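Moving a sourdough starter to a cold flat

kwanho_yen
Moved in November and my starter has gone sluggish. It used to double in 6 hours, now it takes 14. Same flour, same jar. The kitchen has no heating. Is it dying or just cold?

lihua_h
Just cold. Mine does this every winter. Use warmer water and leave it longer.

Torton
Disagree about leaving it longer. If you only feed once a day it goes sour and thin before it gets strong. I'd feed twice a day at 1:1:1 until it picks up.

lihua_h
Twice a day in a cold kitchen is how you dilute it. It hasn't finished the first feed by then. Wait for it to peak.

kwanho_yen
Flour is strong white with a bit of rye. No hooch on top, smells fine.

Skinia
More rye. I go half and half from November until spring and it makes a big difference. Also check the water in the new place, ours is very hard and the dough feels tighter.

Torton
Hard water won't slow it down by 8 hours.

Skinia
Didn't say it would. I said check it.

cheuk_lai
Put it in the oven with only the light on. Take a reading with a thermometer first, some ovens get too hot like that. Mine is fine with the door open a crack. Stick a note on the door so no one preheats it.
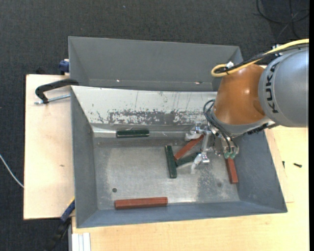
Also keep less of it. I used to carry a huge jar and throw most of it out. Now I keep two spoonfuls and build it up the night before I bake.

kwanho_yen
Tried the oven light overnight, fed once, with more rye. Doubled in 8 hours. Will stay with one feed for now.

Torton
Fair enough. I'd still go to two before you bake with it.

lihua_h
One is plenty if it's doubling. What loaf are you making?

kwanho_yen
Plain white tin loaf.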